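**Preacher outside Zutilgate library moved on, was that right?**

**marshlark** wrote:

Evening all. I've been turning this over since I got home and I'd like to hear what the rest of you make of it, as I know we've got people of every sort of belief on here and you're generally a civil bunch.

For anyone who doesn't use the library at Zutilgate, there's a paved bit between the front doors and the bus shelter, and through most of September a man has been standing there with a small speaker, preaching. Some of it is the usual thing, repent and so on, and I don't mind that a bit (my own grandmother did it outside a pub with a tambourine). But some of it has been pointed. He's been telling people going in that the rainbow display by the desk is an abomination, and that the staff will answer for it. On the afternoon I'm talking about, two officers came, talked to him for a long while, and he packed up and went. He wasn't arrested as far as I could tell, but he certainly didn't look as though he'd chosen to leave.

I was relieved, and then on the bus I felt a bit uneasy about being relieved. So that's my question really. Should he have been moved?

---

**old_bellringer** wrote:

No, I don't think he should, and I say that as someone who goes to church every week and finds street preachers a sore trial. If all he did was say things people didn't care to hear, then the officers ought to have checked he wasn't blocking the doors and wished him good afternoon. My late husband and I were heckled many a time collecting for the hospice and we never thought to ring anyone.

I do feel for the staff, mind. They're lovely in there, they found me a large print copy of a book I'd only half remembered the cover of.

---

**tin_kettle** wrote:

I work in a library (not that one, and I won't say which) and I'd gently push back, bellringer. There's a difference between a man saying his piece to the street and a man saying it at one particular person every time she comes back from her lunch. We had a chap who did the second. He never swore and he never raised his voice, and by the end our youngest colleague was going round by the bins to get in. It went on for 17 days before anybody higher up took it seriously.

I don't want people locked up for being rude. I'd only ask that whoever is deciding thinks about the people who can't walk away, as we're on shift until closing.

---

**marshlark** wrote:

That's helpful, kettle, thank you, and I'm sorry about your colleague. I should have said that I didn't hear him name anyone. "The staff" was as close as he got, but then I was only ever passing for a minute or two at a time, so I may well have missed the worst of it.

---

**Pavement_Pete** wrote:

Long time reader, don't post much. I'm probably the only one here who'd call himself a free speech man first and foremost, so forgive me if I go on.

The bit that bothers me is the moving on. If he'd broken a law, then say which one, and let him have his day in front of a magistrate. If he hadn't, leave him be. What we've got is a sort of soft in-between where two people in uniform talk at you until you're tired and go home, and there's no record and nothing to appeal. I'd feel exactly the same if he'd been stood there with a rainbow flag and a speaker and somebody from the chapel had complained, and I really would turn up and say so.

There was a petition about all this on Lumum, asking for a written policy on preaching and leafleting in the precinct. It had 1564 names when I signed. Whatever side you're on, a written policy would be fairer than leaving it to whoever happens to be on duty.

---

**gorse_and_heather** wrote:

I signed that one too, Pete, and I'm a gay woman who has been shouted at outside that very building, so there's a thing for you. I'd want the policy to have some teeth though. I've read the draft that's pinned to the petition and it's all "where reasonable" and "as appropriate". You could drive the mobile library through it.

I'll be truthful and say the preaching itself doesn't frighten me any more. It did when I was 19. What I think about now is the teenagers who go in after school, because the library is where I went too, and I'd have turned round and gone home if he'd been there. I know that isn't an argument in law. I still wanted to put it down.

---

**old_bellringer** wrote:

It's a good argument anywhere, dear, and I'm glad you put it. I haven't changed my mind about the officers but I have been sitting here with my tea thinking about the teenagers.

---

**Skoden** wrote:

Hello all, I was actually inside when it happened! I'd gone in for the open afternoon upstairs in the makers' room (it's on until the end of the month and well worth the stairs), and I'd only just come down. So I can fill in a little.

There was one complaint that I know of, from a dad with a pushchair, and it was about the noise. The preacher had turned the speaker right up and it was coming through the doors. The woman on the desk told me they hadn't rung anybody themselves and would rather have had a quiet word. So some of what we're saying about offence may be beside the point, if it was the volume that did it. 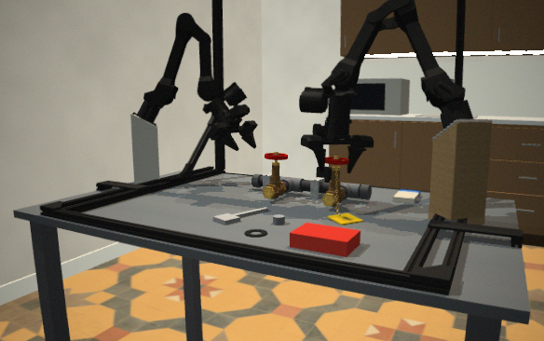 *Simulated, with the two robot arms over their table of pipe fittings.*

Right, back to it. When I came out the officers were being perfectly pleasant, I thought. One of them was asking whether he'd consider going down to the market end, and he was saying he'd been told to come here, by which I don't think he meant by the council. I was on the steps for a few minutes at most, so please don't take me as gospel, if you'll pardon the word.

---

**tin_kettle** wrote:

Oh that does change it a bit, Skoden. If it was the speaker then I've less to say. We'd ask a busker to turn it down as well.

---

**Pavement_Pete** wrote:

It changes it a bit, but then why not ask him to turn it down? "Would you consider the market end" is a different question from "would you mind the volume". I'm not trying to be awkward (my daughter would say I don't have to try), but it matters which of the two he was asked.

And there's nobody at the market end after three. Sending a man to preach to the shutters is a way of switching him off altogether.

---

**Wanigasekara** wrote:

I have held off as I'm a moderator here and I try to let these run, but I'll put in my own view for once, with that hat off.

My family moved here when I was nine, and my father used to take me to that library to read the papers. We aren't Christians. There was a preacher then as well, a different man, and he used to tell my father kindly and at great length that he was going to hell. My father would thank him and hold the door for his wife. I asked him once why he didn't complain and he said that in the place we had left, neither of them would have been allowed to stand there.

I've carried that about with me and it mostly puts me on Pete's side. But I also remember that my father was a grown man of 60 kilos and endless patience, and he could go in and sit down and forget it. I'm less sure he'd have said the same if it had been aimed at me. So I lean towards letting people speak, keeping the speakers off, and having something firm in writing for when it becomes about one person, as kettle described.

Hat back on: thank you for keeping it friendly. I have removed one post, from a new account, that guessed at the preacher's name and street. Please don't do that, whatever you think of him.

---

**gorse_and_heather** wrote:

Your father sounds a better person than I am. I'd have let the door go.

I could live with no amplifiers and a proper rule about harassment, if the rule is in plain English. Pete, could you live with that?

---

**Pavement_Pete** wrote:

I could, yes — provided the no amplifiers bit covers everybody, including the council's own Christmas thing with the inflatable reindeer. I'd want to see the harassment wording before I cheered for it, but I'd turn up to talk about it.

---

**old_bellringer** wrote:

You leave the reindeer alone. My grandson loves that reindeer.

---

**marshlark** wrote:

Well, I'm very glad I asked. I still don't quite know where I've landed. I think I'm less bothered that somebody spoke to him and more bothered about the market end business, which I hadn't known about.

I'm going to write to our ward councillor about the draft wording and ask that the library staff are shown it before it goes any further, as I can't see that they've been asked at all. If anyone wants to read my letter over first for tone (I do go on), send me a message. Kettle, I'd especially like your eye on the part about people on shift.

---

**tin_kettle** wrote:

Happy to. Send it after six, I'm on the late one tomorrow.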